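Arnport Hall kitchen group — minutes, August

Chair: Thandeka Radebe

1. Crockery. The Cidlow cupboard holds 89 plates. Agreed to buy 28 more, to be kept on the lower shelf.

2. Display. The teal plate is to go on show at the open evening — wire stand, pine table, no cloth. Eyvindsson will print the cards, 60 to start with.

3. Tea urn. Hivano's quote was not to hand. Carried over.

Meeting closed at 8.40 pm.

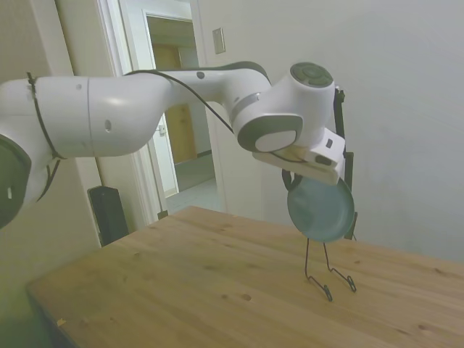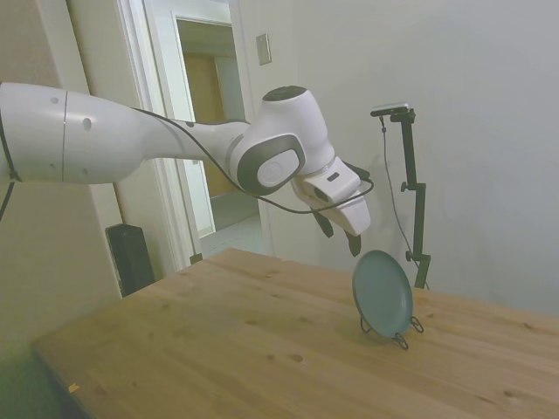 Item 2: the teal plate and its black wire stand, both pictures.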